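**Night sky group: news for February**

Our small group continues to map city lights from satellite pictures, and this winter we finished the river valley part. Solomiia Kovalchuk compared 182 night images of Niststead, taken over 5 years. She found that the new street lamps on the east side are whiter and spread more light upward than the old orange ones. The town council has asked for a copy of her map. 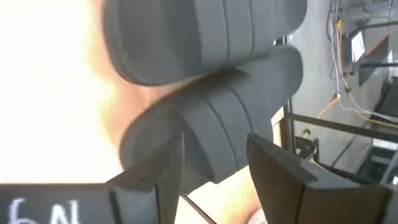
The next area will be the coast near Tutska. It is more difficult, as clouds cover it for most of the winter and many images must be thrown away. Myroslav Kovalchuk has already sorted the first 77 and kept those where the harbor and the main road are both easy to find. If you know this coast well, please write to him, because three places still have no name on our list.

We also need readers who can measure sky brightness from their own garden. One reading after 10 in the evening is enough, on a night without the moon. Please send it together with your street name.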